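# Who pays for storage cabinetry in a strata common room?

**Hannelore Berchtold**

I write on behalf of the owners of Trivora, a residential strata scheme of 33 lots. Our common room on the ground floor has a kitchenette with a sink, a bench and one row of overhead cupboards. Several owners have requested that low timber drawer units be installed along the blank wall, so that cups, tea towels and the like can be kept in the room and need not be carried down from individual units each time.

Our questions are as follows.

The room is common property, but it is used regularly by perhaps a third of the owners. A number of those who do not use it have objected to paying. Can the cost be recovered only from those who asked for the units, or must it be met by all owners according to their entitlements?

One owner has offered to donate two second-hand units and have them fixed to the wall at his own expense. Would the owners corporation then be responsible for repairing them?

We have a quotation of $1,000 from Tinden for supply and installation. It does not state whether removal of the existing skirting is included. Our managing agent has told us that an item of this size does not need to go to a general meeting, but has not said on what basis.

I should add that the scheme was registered before the current by-laws were adopted, and we have not been able to locate any by-law dealing with the common room specifically. The annual general meeting is in September and the agenda must be settled before then.

---

**Thaddäus Hofstetter**

Everyone pays. It is common property. The same argument was run in our building over the lift by the ground floor owners and it went nowhere.

---

**Seraina Nägeli**

The previous reply is correct as a starting point, but the matters raised deserve to be taken separately. The following is general in nature. Strata legislation differs between the states and territories, and the scheme should confirm the position under its own Act and its registered by-laws before resolving anything.

## Who contributes

Contributions to the administrative and capital works funds are ordinarily levied in proportion to unit entitlement (called lot liability or contribution entitlement in some jurisdictions). How often an owner makes use of a facility does not alter that owner's share. An owner who never enters the common room is in the same position as an owner who never uses the visitor parking.

There are limited exceptions. In some jurisdictions a by-law may grant particular owners exclusive use or special privileges over part of the common property, and may make those owners liable for its upkeep. Such a by-law generally requires a special resolution and the written consent of the owners who are to benefit. I would not recommend it for a set of drawers. It would also be inconsistent with the purpose of a common room, as the remaining owners could properly be told not to use them.

A voluntary collection among interested owners is of course permissible. The money should be receipted by the owners corporation and recorded as a contribution towards a stated item, so that no owner can later assert a right to have a share returned on sale.

## Fixed or freestanding

This distinction matters more than is usually appreciated. A unit screwed to a common property wall will in most cases be treated as part of the common property, with the consequence that the owners corporation must maintain it. A unit that simply stands on the floor remains a chattel. The owners corporation may own it, insure it and dispose of it with far less formality.

Freestanding units should nonetheless be restrained against tipping if children are likely to be in the room. A bracket used for that purpose alone is unlikely to change the character of the unit, but the minutes should record what was intended.

## The donated units

The owners corporation is entitled to decline a gift. If it accepts, I suggest a short letter signed by the donor and covering these points:

- ownership passes to the owners corporation on the day of delivery
- the donor makes no promise as to condition
- the donor's installer will hold a current licence, where one is required, and public liability cover
- the owners corporation may remove or replace the units at any time without reference to the donor

If the units are then fixed to the wall, repair will probably fall to the owners corporation whether or not the letter says so. Where the donor wishes to remain responsible, a by-law will usually be needed - a letter does not bind whoever buys the lot from him.

## Approval and spending limits

Your agent may well be right, but you are entitled to ask for the basis in writing. There are ordinarily two separate tests. The first is whether the sum is within the limit set by legislation or by a resolution of the scheme. The second is whether the work is an alteration or improvement to common property, which may require a resolution of the owners in general meeting even where the sum is modest. Replacing a broken cupboard is maintenance. Adding a cupboard where none stood before is more likely to be an improvement.

With the meeting already in prospect, the simplest course is to place a motion on the agenda. It should identify the wall, attach the quotation, state the fund to be charged and authorise a named person to sign the order. Ask Tinden to amend the quotation to deal with the skirting before the notice is issued. A motion carried on an incomplete quotation tends to return to the following meeting as a variation.

## What to specify

Drawers in a shared room are opened carelessly and often overfilled. Full-extension runners are preferable, as cups and mugs can then be reached at the back without tilting them past the drawer front. 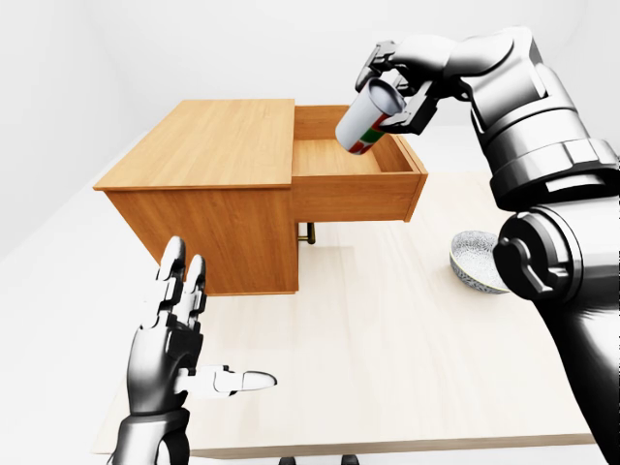 ## Rules for use

House rules are not by-laws and cannot be enforced as such, but a brief notice inside the room is of practical value. It may state that items left in the drawers are left at the owner's risk, that food is not to be stored in them, and that unclaimed items will be removed after a stated period. Check the provisions on abandoned goods before anything is thrown out.

---

**Emil Koller**

I agree with most of what Seraina Nägeli has written. Two additions from my own experience as secretary of a smaller scheme.

Firstly, notify the insurer. Our building policy covered fixtures on common property but had a separate and rather low limit for common contents. Freestanding furniture fell under the second heading, and we had been under-insured for years without realising it.

Secondly, measure the path of travel to the exit once the units are drawn on the plan, with the drawers open. Our fire safety contractor required one cabinet to be moved 18 centimetres along the wall after it had been installed, and charged us for a second inspection.

---

**Hannelore Berchtold**

I thank all who replied. The motion will be put for freestanding units purchased by the owners corporation, and the donor has been advised accordingly. Tinden has confirmed that the skirting may remain in place if the units are not fixed. I have also written to the insurer regarding the contents limit and am awaiting a response.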